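Week three of my paper job, and yes, I still have to explain to my mother that I get paid to tidy up. I show up, strap the marker bands on my wrists, sit down in a booth with blue benches and put loose sheets into a green folder. Then I mess them all up and do it again. Somewhere down the line a learning system at Wadley gets to watch what I saw and where my hands went, and with luck it picks up something about paper.

Anum Rana runs our sessions, and the goal she set for July is 400 good examples of this one task. I thought that sounded like an afternoon. Ha! On a great day I get 25 that she'll keep.

My favorite part is the start, because the mess has to be a real mess. My first few heaps were way too polite (I kept squaring the corners without noticing), and Anum sent me back to do them over. These days I'm proud of my heaps.

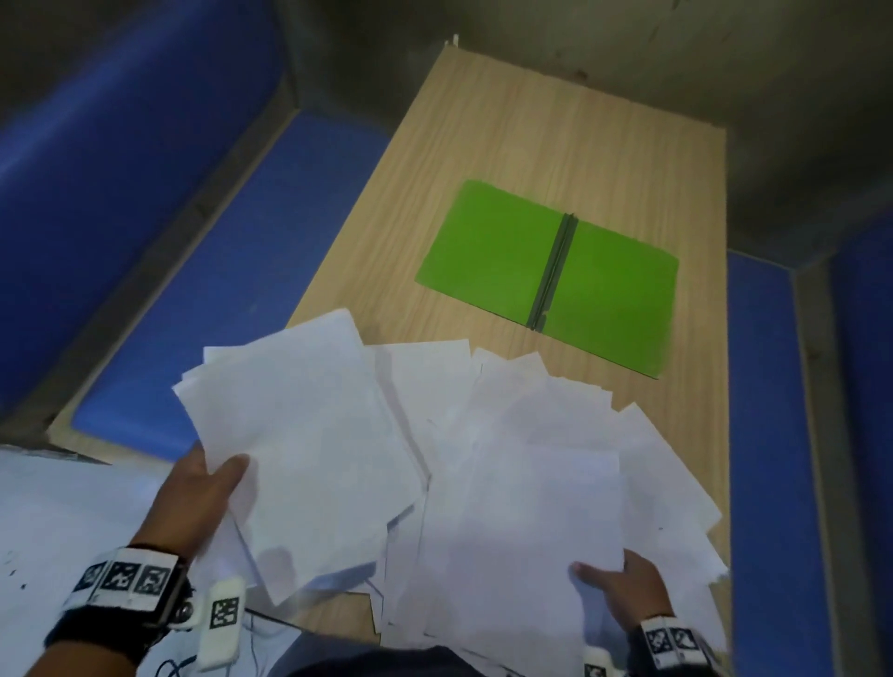 ## Getting a grip on it

Paper is awful, by the way. A cup stays a cup when you pick it up, but a bundle of sheets bends and slides and fans out, and every time it does it differently. I used to tap the whole stack on the table like a news anchor, over and over, until the edges were perfect. Joar Söderlund, who works with the data after I go home, asked me to quit that. He doesn't want perfect, he wants what a normal person would do – grab it, even it up a bit, move on.

So a ragged top edge is fine now. It took me a while to be at peace with that.
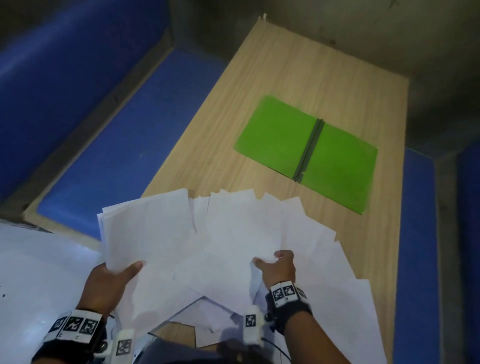
## Slow hands, but not too slow

The other thing I had to unlearn was rushing. When I hurry, my hands cross over and the markers on one wrist get hidden behind the other, and then Joar loses track of them. When I go too slowly it looks like I'm underwater. Anum's trick is to hum something, so I've been humming the same tune for days and I think Shanti Mathur in the next booth is ready to strangle me.

Some of the rounds I like best have one hand busy with the stack while the other deals with the stragglers. I never plan those, my hands just sort of split up the work.
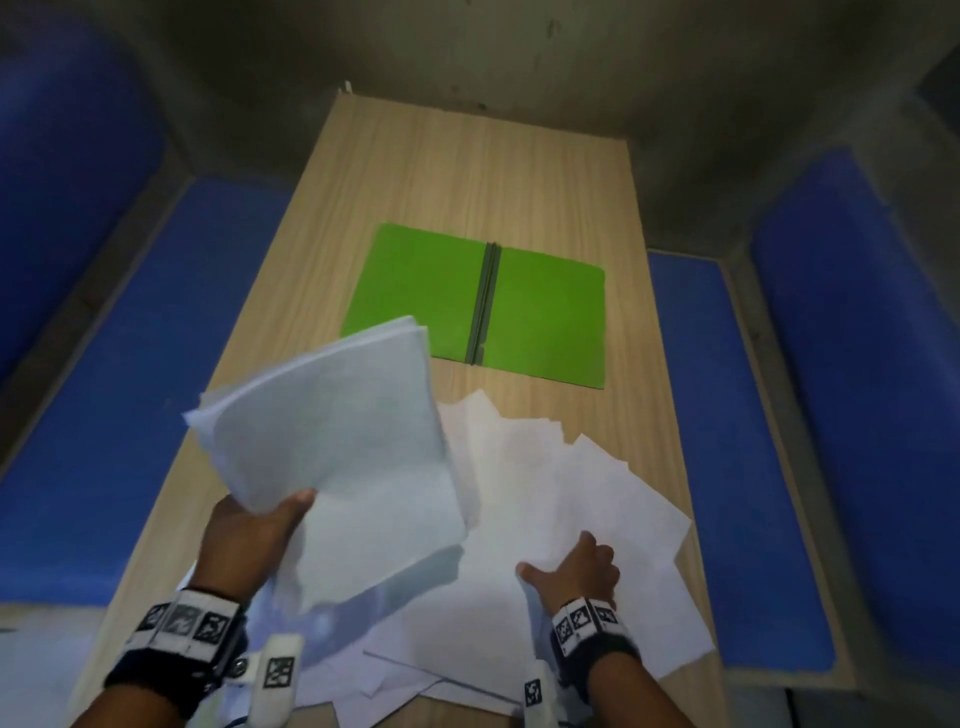 **Filed under:** work stuff, robots, paper cuts

Oh, and the paper cuts are real. I've had three, all on the same thumb. Shanti swears by hand cream the night before, but not the morning of, or the sheets stick to you. If you have a better idea, leave me a comment. Next up is supposed to be towels, and I can't wait!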